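Part-time dish and prep assistant – Bruver community kitchen

Bruver is a shared kitchen on the ground floor of the Drudard building. Small food businesses rent it by the shift, and we keep it clean, stocked and ready for the next group. We are hiring one part-time assistant to start in December.

The job is 11 hours a week over three evenings. Thursday is always one of them. The other two are agreed with you a month ahead.
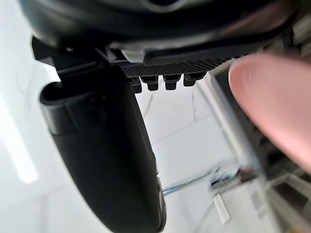 You will wash and put away cookware, wipe down counters, sweep and mop, and take out trash and compost. On busy nights you will also peel and chop vegetables for the Clilar lunch program, which sends out 177 meals a week. You report to the shift lead.

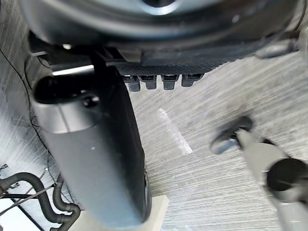

Posted by the Bruver hiring desk

No kitchen experience is needed. We do ask that you can lift 40 pounds, stand for a full shift and read labels in English. A food handler card is required within 59 days of your start date – we pay the fee.

Applicants must be 18 or older. The building has an elevator and is on the Ban bus line, with the last bus after closing time.
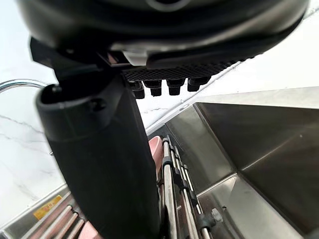 Pay is hourly and goes out every two weeks. You get a meal each shift, paid sick time and two aprons. Shoes are your own and must be closed and non-slip.

The trial shift is two hours long and is paid at the full rate.

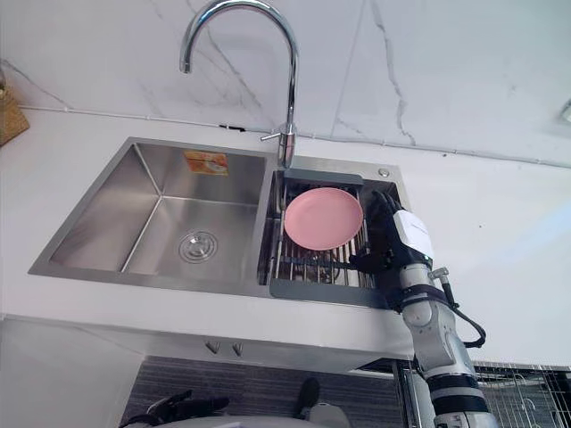
How to apply

Send a short note with the evenings you can work and the name of one reference to the Bruver office, or drop it off at the front desk by 5 p.m. on a weekday. A resume is fine but not required. We reply to every applicant, usually within a week.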